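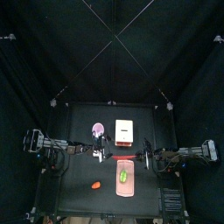
Fidska Tableware Lending Service
Frequently Asked Questions

Last updated August 9, 2025

Who may borrow from the service?
Any resident of Fidska aged 18 or older may open a borrower account. Schools, clubs and places of worship may open a group account in the name of the organization. Group accounts must list one adult contact, who is responsible for all items on loan.

What does membership cost?
Membership is free. A refundable deposit of $50 is charged for each loan of plates, bowls or cups. Serving dishes and table linens may be borrowed without a deposit.

What is in the collection?
The collection holds 587 sets of tableware in a range of sizes and colors. The full list is available at the front desk of the Isia Street branch and on the Jollum catalog page. Photographs in the catalog are meant as a general guide, and colors may look different on your screen.

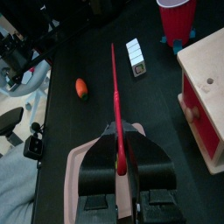

Light pink plate with a raised rim, shown with a slender red stick.

How do I reserve items?
Reservations may be made through Jollum or in person at either branch. You will need your account number, the date of your event and the number of guests. A reservation is not final until you receive written confirmation. Please do not send out invitations that depend on a particular set until confirmation has arrived.

How far in advance should I reserve?
Small orders can usually be filled within a few days. Orders for large gatherings should be placed at least one month ahead. Demand is highest in April, when many families hold spring parties, and borrowers are advised to apply early for that month.

Is there a limit on the size of an order?
A personal account may borrow up to 50 place settings at one time. Group accounts may borrow up to 1000 single pieces, subject to approval by the branch.

How long may I keep the items?
The standard loan period is one week. It may be extended once, by one further week, if no other borrower has reserved the same items. Requests for an extension must be received before the original due date.

Must items be washed before they are returned?
Yes. All plates, bowls and cups must be washed, dried and placed in the crates in which they were issued. Linens should be returned unwashed in the bag provided. A cleaning fee of $2 per piece applies to tableware returned with food on it.

What happens if something is broken or lost?
Please report the damage when you return the order. The cost of replacement will be taken from your deposit, and any balance will be refunded. Minor chips that were noted on the issue sheet will not be charged to you.

Can the service deliver?
Delivery is not offered at present. Group borrowers may collect large orders from the loading door at the Shahbazi Road branch by appointment.

May I donate tableware?
Donations are accepted at the Shahbazi Road branch during opening hours. Complete sets are preferred. The service cannot accept cracked items or sharp knives, and donated items cannot be returned to the donor once they have been entered in the collection.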